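Small Order in the Kitchen: the Water Bottles

June 17, 2021

Since we moved to the flat on Alvarado street I have a small war with drinking water. I buy it in bottles, I carry it up the stairs, and then it stands everywhere: behind the door, beside the bread, once even in the bathroom. 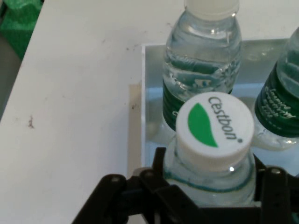 My friend Xóchitl Arellano has a very tidy kitchen and I asked her for advice. She told me to stop looking for a bigger cupboard and to give the bottles a place with a border. So I went to Zolleo and looked at the trays. They had a nice bamboo one from Nidero for 700 pesos, which is too much for me, and a simple plastic one for 179. I took the plastic one.

I was not sure it would help, because a tray is only a tray. But I like it. The bottles stay inside the rim and I do not push them with my elbow when I cut vegetables. When I see that it becomes empty, I write water on the shopping list. Before, I used to notice it late in the evening, when the shop downstairs was already closed.

The cestbon ones are good for this, because the white cap with the green leaf is easy to see from above. My husband buys a different brand when it is cheaper, and then we discuss a little.

I still have some problems. Dust collects in the corners of the tray, so on Saturday I wash it with warm water and a drop of dish soap, and I dry it well with a cloth. Also I do not know yet where to keep the empty bottles before I take them to recycling. For the moment they are in a paper bag under the sink, and the bag falls over every time I open the door.

In May I saw a narrow bin from Closilar which could fit there, but I must measure first. The space beside the pipe is 49 centimetres deep and I forgot to check the width. If somebody has this bin, please write me in the comments if the lid closes well.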